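The bean poles of Cullinane Street

I have been growing climbing beans for three summers and I am now prepared to say that the beans are the easy part. You put them in, you water them, they come up with the blind confidence of toddlers. Then they want something to climb, and that's where the money goes.

The first year I used bamboo from the hardware shop at Lulton. Eleven canes, tied at the top with garden twine into what the packet called a wigwam and what my neighbour Deirdre called a cry for help. It stood until the first proper southerly, at which point the whole arrangement lay down across the silverbeet and kept producing beans from there, sideways, out of spite.

The second year I bought a trellis. I won't name the catalogue. It came flat-packed with 124 little plastic clips, and the instructions assumed a family of four and a dry weekend. By February the clips had gone brittle and were pinging off into the mulch. I am still finding them. The chooks next door have found a few as well, and Muireann Scanlon has been very decent about it.

So this year I asked Cillian Kavanagh, who grows for the show in March and takes it more seriously than most people take their super. His advice was one pole per plant, good and tall, sunk deep, no tying anything to anything. "They don't need a structure," he said. "They need a stick." He then talked for half an hour about sticks.

His rules, as far as I could write them down on the back of a seed packet: hardwood if you can get it, never treated pine near anything you plan to eat, and a rough surface so the vines get a grip. Sink the pole a good 30 centimetres down, more in sand. Put the pole in before the seed, or you'll spear the roots and sulk about it until Easter. I have done this. I sulked until Anzac Day.

The other thing he told me is that a pole on a slight lean is fine. I had been out there with a spirit level, kneeling in the wet, correcting things by a hair and then treading the soil back down and knocking them out again. Beans, he pointed out, do not own a spirit level.

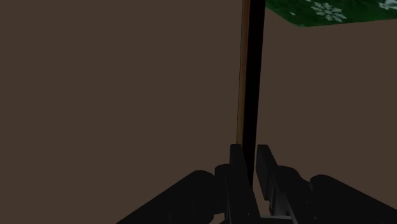 One tall pole, very nearly upright. Near enough for beans.

I planted in October, two Scarlet Runners and the rest Blue Lake, because Yufang Dai had spare seed and pressed it on me over the fence at seven in the morning. They went up the poles in a fortnight and by Christmas they had run out of pole and were waving about at the top, looking for the next thing. One of them got hold of the clothesline. I lost the use of a corner of it, and a tea towel, until the middle of January.

We have eaten beans with garlic, beans with almonds, and beans with nothing at all. There is a bag of them on the front step if you're passing. Take the bag as well, I've got plenty of those too.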